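Flolleo 천 모음 안내문
README 겸 데이터 카드, 판 2
2024년 1월

Flolleo에 들어와 주셔서 반갑습니다. 집 안에서 늘 손에 잡히지만 막상 이름을 붙이려면 말이 막히는 것들, 그러니까 행주와 수건, 스카프, 무릎담요, 식탁보, 낡은 티셔츠를 잘라 만든 걸레 같은 것들을 펼치고 접고 걸치고 구겨 둔 모습을 모아 둔 자료입니다. 처음 내려받으신 분은 이 글을 끝까지 읽으셔도 좋고, 급하시면 폴더 구성과 이름표 부분만 먼저 보고 나머지는 차 한잔 하실 때 읽으셔도 됩니다. 글이 좀 깁니다. 쓰다 보니 천 이야기가 자꾸 늘어났는데, 줄이려고 몇 번 손을 댔다가 오히려 더 길어져서 그냥 두기로 했습니다.

무엇이 들어 있나

기록은 모두 317건이고 사진은 3579장입니다. 기록 하나가 천 한 장을 한 자리에서 다룬 묶음이고, 묶음마다 사진과 짧은 메모가 같이 들어 있습니다. 메모는 길이가 들쭉날쭉합니다. 어떤 것은 "얇은 행주, 반 접음"이 전부이고, 어떤 것은 그 식탁보를 누구에게 받았고 어느 명절에 국물을 쏟았는지까지 적혀 있습니다. 통일하자는 의견도 있었지만 메모를 쓴 사람의 말투가 남아 있는 편이 나중에 읽기 좋아서, 맞춤법만 조금 고치고 그대로 실었습니다.

천의 종류는 크게 나누면 평평하게 짠 것과 뜨개처럼 늘어나는 것, 그리고 보풀이나 털이 서 있는 것으로 갈립니다. 이렇게 적으면 깔끔해 보이지만 막상 서랍을 열어 보면 어느 쪽인지 애매한 것이 제법 나옵니다. 기모가 들어간 스카프는 안쪽과 겉쪽이 서로 다른 천처럼 굴고, 오래 쓴 수건은 고리가 다 누워서 평직 행주와 구별하기 어렵습니다. 그런 것은 억지로 한쪽에 넣지 않고 이름표에 "애매"라고 적었습니다. 이 이름표가 붙은 기록을 저는 제일 좋아합니다. 분류 연습을 하실 분께도 이쪽을 먼저 권해 드립니다.

폴더 구성

맨 위에는 사진 폴더와 메모 폴더, 그리고 목록 파일이 있습니다. 목록 파일은 표 계산 프로그램에서 그대로 열리고, 줄 하나가 기록 하나에 해당합니다. 글자가 깨져 보이면 불러올 때 문자 인코딩을 UTF-8로 골라 주세요. 사진 폴더 안은 다시 천의 종류별로 나뉘고, 애매한 것들은 따로 모여 있습니다. 메모 파일의 이름은 기록 번호와 같으니 사진을 보다가 궁금해지면 번호로 찾으시면 됩니다.

예전 판을 쓰시던 분들은 폴더 이름이 바뀐 것을 보고 당황하실 수 있겠습니다. 지난 5월에 올린 판에서는 방 이름으로 나누었습니다. 부엌, 욕실, 거실, 이런 식으로요. 그런데 행주가 거실에 있고 무릎담요가 부엌 의자에 걸려 있는 집이 워낙 많아서, 같은 물건이 여기저기 흩어지는 바람에 찾기가 무척 번거로웠습니다. 방 이름은 이제 목록 파일의 한 칸으로 옮겨 두었습니다. 옛 폴더 이름과 새 폴더 이름을 맞춰 놓은 표도 목록 파일 뒤쪽에 붙여 두었으니 쓰시던 작업을 이어 가실 수 있을 겁니다.

이름표 붙이는 법

이름표는 상태를 먼저, 모양을 나중에 적습니다. 상태는 펼침, 접힘, 걸침, 구김, 말림 가운데 고르고, 섞여 있으면 더 많은 부분을 차지하는 쪽을 앞에 씁니다. 한쪽은 반듯하게 접혔는데 다른 쪽이 흘러내려 구겨져 있다면 "접힘, 구김"이 되겠지요. 걸침은 천의 무게가 아래로 내려가면서 어딘가에 기대거나 매달려 있는 경우입니다. 의자 등받이에 얹은 수건, 싱크대 손잡이에 끼운 행주가 모두 여기에 들어갑니다.

모양 칸에는 주름과 가장자리를 적습니다. 주름은 누른 자국처럼 날이 선 것과 둥글게 흐르는 것을 나누어 적는데, 저희 사이에서는 앞의 것을 "금", 뒤의 것을 "물결"이라고 부릅니다. Jayanthi Krishnan이 처음 메모에 그렇게 쓴 뒤로 다들 따라 쓰게 되었고, 지금은 정식 이름표가 되었습니다. 다림질한 식탁보에는 금이 많고, 털이 보송한 담요에는 물결이 많습니다. 둘이 만나는 자리, 금이 풀려서 물결로 바뀌는 자리가 있으면 메모에 한 줄 남겨 주세요. 접어 둔 지 오래된 천을 다시 펼칠 때 잘 보입니다.

가장자리는 마감이 되어 있는지, 올이 풀려 있는지, 접혀 들어가 보이지 않는지를 적습니다. 보이지 않으면 짐작해서 쓰지 말고 "안 보임"으로 두세요. 처음 이름표를 붙이는 분들이 여기서 가장 많이 망설이십니다. 집에 있는 같은 수건을 알고 있으니 당연히 박음질이 되어 있겠거니 하고 적게 되는데, 이름표는 사진에 나온 만큼만 담는 것으로 정했습니다. 알고 있는 것은 메모에 쓰시면 됩니다.

색 이야기

색은 생각보다 말썽을 많이 부렸습니다. 같은 천이라도 접힌 안쪽은 짙고, 빛을 받는 등성이는 한결 옅습니다. 청록색 천이 특히 그래서, 주름 속만 보면 남색이라고 적고 싶어지고 밝은 쪽만 보면 하늘색이라고 적고 싶어집니다. Vignesh Panicker와 저는 이 문제로 꽤 오래 이야기를 나누었고, 결국 넓게 펼쳐진 면의 색을 대표로 적고 주름 속의 색은 따로 적지 않기로 했습니다. 반짝이는 바닥이나 식탁에 비친 빛은 천의 색과 관계가 없으니 이름표에 넣지 않습니다.

색 이름은 일상에서 쓰는 말을 그대로 씁니다. 청록, 밤색, 팥색, 연두, 미색, 이런 말들이면 충분합니다. 팥색과 밤색을 두고 두 사람의 의견이 갈린 기록에는 두 가지가 다 적혀 있습니다. 하나로 정리해 달라는 부탁도 받았지만, 저녁 전등 아래서 보면 정말로 두 가지 다 맞는 것 같아서 남겨 두었습니다. 하나만 필요하시면 앞에 적힌 것을 쓰세요. 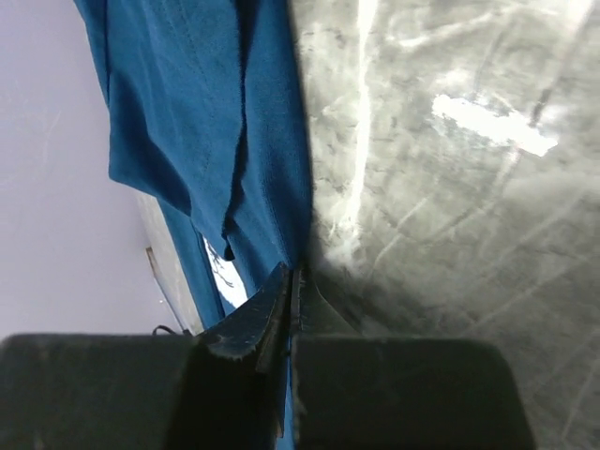 뜨개처럼 부드럽게 늘어나는 천은 어떻게 접어야 모양이 오래 가나요?

먼저 평평한 곳에 펼쳐 손바닥으로 가운데에서 바깥쪽으로 가볍게 쓸어 주고, 긴 쪽을 세로로 접은 다음 아래에서부터 느슨하게 말거나 넓게 접어 주세요. 옷걸이나 고리에 오래 걸어 두면 제 무게로 늘어나기 쉬우니 서랍이나 선반에 눕혀 두는 편이 낫습니다. 모서리를 잡고 세게 당겨 맞추는 것도 피하시는 게 좋습니다.

이 질문은 편지함에 가장 자주 들어오는 것이라 아예 여기에 적어 두었습니다. 원래 접는 법을 가르치려고 만든 자료는 아니었는데, 메모에 각자의 방법이 자꾸 섞여 들어오다 보니 이제는 그쪽을 보려고 내려받으시는 분도 계십니다. 반가운 일입니다. 메모 폴더에서 "개는 법"이라는 낱말로 찾으시면 그런 이야기가 적힌 기록만 골라 보실 수 있습니다. 수건을 세 겹으로 접는 집과 네 겹으로 접는 집의 논쟁도 거기 있고요.

천을 모으면서 알게 된 것들

행주는 새것일 때와 여러 번 삶은 뒤가 전혀 다릅니다. 새 행주는 풀기가 남아서 접은 대로 서 있는데, 길이 든 행주는 내려놓으면 그 자리에서 스르르 주저앉습니다. 그래서 같은 행주를 시간을 두고 다시 담은 기록이 여럿 있고, 목록 파일의 "이어짐" 칸에 서로의 번호를 적어 두었습니다. 번호를 따라가며 보시면 한 장의 천이 조금씩 순해지는 모습을 보실 수 있어서, 저는 가끔 일은 안 하고 그것만 넘겨 봅니다.

담요나 두꺼운 스카프는 접는 것보다 걸쳐 두는 일이 더 많습니다. 메모에도 "접어 둔 적 없음"이라는 말이 종종 나옵니다. 소파 팔걸이에 걸쳐 놓고 추우면 끌어다 덮고, 일어날 때 다시 밀어 놓고, 그러면서 겹치는 자리가 매번 달라집니다. 겹침을 살펴보려는 분께는 담요 쪽 기록이 도움이 될 겁니다. 얇은 천은 겹쳐도 아래층의 선이 비치는데 담요는 비치지 않아서, 몇 겹인지 겉모습만 보고는 알기 어렵습니다. 겹 수를 적는 칸을 만들려다가 그만둔 것도 그 때문입니다.

식탁보는 수가 적습니다. 요즘은 식탁보를 쓰지 않는 집이 많고, 있어도 손님 올 때나 꺼내니 모으기가 쉽지 않았습니다. 레이스가 달린 것은 더 드물고요. 혹시 장롱 깊숙이 넣어 둔 식탁보가 있으시다면, 꺼내서 바람도 쐬어 줄 겸 한번 펼쳐 보시고 기록을 보내 주시면 참 고맙겠습니다. 오래 접어 둔 자리에 누렇게 줄이 갔더라도 괜찮습니다. 그런 줄은 "묵은 금"이라는 이름표가 따로 있습니다.

받침에 대하여

천을 어디에 놓았는지도 목록 파일에 적혀 있습니다. 나무, 돌무늬, 장판, 다른 천, 이렇게 눈에 보이는 대로 적었고 실제 재질은 따지지 않았습니다. 돌처럼 얼룩덜룩한 무늬가 있으면 진짜 돌이든 아니든 돌무늬입니다. 식탁인지 바닥인지 분간이 안 되는 기록에는 "모름"이라고 적혀 있으니 고치려고 애쓰지 않으셔도 됩니다. 미끄러운 받침에서는 얇은 천이 접는 도중에 자꾸 달아나고, 다른 천 위에서는 서로 붙어서 잘 펴지지 않습니다. 집에서 빨래를 개실 때 이불 위에서 개는 분들은 이 느낌을 잘 아실 겁니다.

모자란 점

얇고 비치는 천이 부족합니다. 커튼감이나 모시 같은 것은 몇 건 되지 않고, 그마저도 흰색에 몰려 있습니다. 아기 손수건도 적습니다. 반대로 행주와 수건은 넘칠 만큼 많아서, 골고루 나누어 쓰셔야 하는 분은 목록 파일에서 종류를 보고 덜어 내신 뒤에 쓰시기를 권합니다. 계절도 한쪽으로 치우쳐 있습니다. 추운 철에 꺼내는 것이 많고 삼베 이불이나 여름 홑이불은 거의 없습니다.

메모의 말도 고르지 않습니다. 어떤 분은 "개다"라고 쓰고 어떤 분은 "접다"라고 쓰고, 지방에서 쓰는 말을 그대로 적은 분도 계십니다. 낱말로 찾으실 때는 비슷한 말을 같이 넣어 보세요. 뜻이 통하지 않는 말은 괄호 안에 풀이를 달아 두었는데 빠뜨린 것이 있을 겁니다. 보이면 알려 주세요.

이름표가 틀린 기록도 틀림없이 남아 있습니다. 한 사람이 붙이고 다른 사람이 다시 보는 식으로 진행했지만, 둘 다 저녁 먹고 졸릴 때 한 부분은 제가 봐도 좀 수상합니다. 펼침과 구김 사이가 특히 그렇습니다. 잘 펴려고 했으나 덜 펴진 수건을 무어라 불러야 할지, 이것은 아직도 마음에 드는 답을 찾지 못했습니다. 지금은 모서리가 모두 제자리에 나와 있으면 펼침으로 봅니다.

이번 판에서 바뀐 것

방 이름 폴더를 없애고 천의 종류로 다시 나누었습니다. "금"과 "물결"을 정식 이름표로 올렸고, 받침 칸과 이어짐 칸을 새로 만들었습니다. 겹쳐 올라간 사진은 찾는 대로 덜어 냈습니다. "보들보들"과 "부들부들"을 따로 두던 촉감 칸은 없앴습니다. 사진만 보고는 다들 다르게 적어서 쓸모가 없었는데, 그 칸을 아끼던 분들께는 죄송합니다. 메모에는 그대로 남아 있습니다.

쓰실 때 부탁드리는 것

공부나 연구, 수업, 개인 작업에 편하게 쓰세요. 다른 곳에 실으실 때는 Flolleo라는 이름과 판 번호를 같이 적어 주시면 됩니다. 메모를 통째로 옮기실 때는 한 번 편지를 주세요. 집안 이야기가 섞여 있는 글이라 쓴 분께 먼저 여쭙고 답을 드리겠습니다. 고쳐서 다시 나누실 때는 무엇을 고쳤는지 첫머리에 한 줄 적어 주시면 다음에 받는 분이 덜 헤맵니다.

새 기록을 보내실 때는 사진과 메모를 한 폴더에 담고, 천의 종류와 상태, 받침만이라도 적어 주세요. 나머지 칸은 비워 두셔도 저희가 채웁니다. 사진에 편지 봉투나 약 봉지처럼 이름이 적힌 물건이 같이 나오지 않는지만 살펴 주시고요. 메모는 짧아도 됩니다. 길어도 됩니다. 얼마 전에는 누비 조각보 하나에 종이 몇 장 분량의 이야기를 써 보내신 분이 계셨는데, 한 글자도 덜어 내지 않고 실었습니다.

맡은 사람들

이름표 규칙과 목록 파일은 Jayanthi Krishnan이, 메모 정리와 편지 답장은 Vignesh Panicker가 맡고 있습니다. 이 글은 두 사람의 메모를 받아 제가 이어 붙인 것이라 잘못된 곳이 있으면 대개 제 탓입니다. 답장은 좀 늦을 수 있습니다. 빨랫감이 밀리는 장마철에는 더 늦습니다.

아직 못 한 일

이어짐 칸 가운데 한쪽 번호만 적힌 것 맞추기. 무릎담요와 작은 이불의 경계 정하기. 조각보를 한 종류로 볼지 조각마다 따로 볼지 정하기. 베갯잇은 다음 판에 넣습니다.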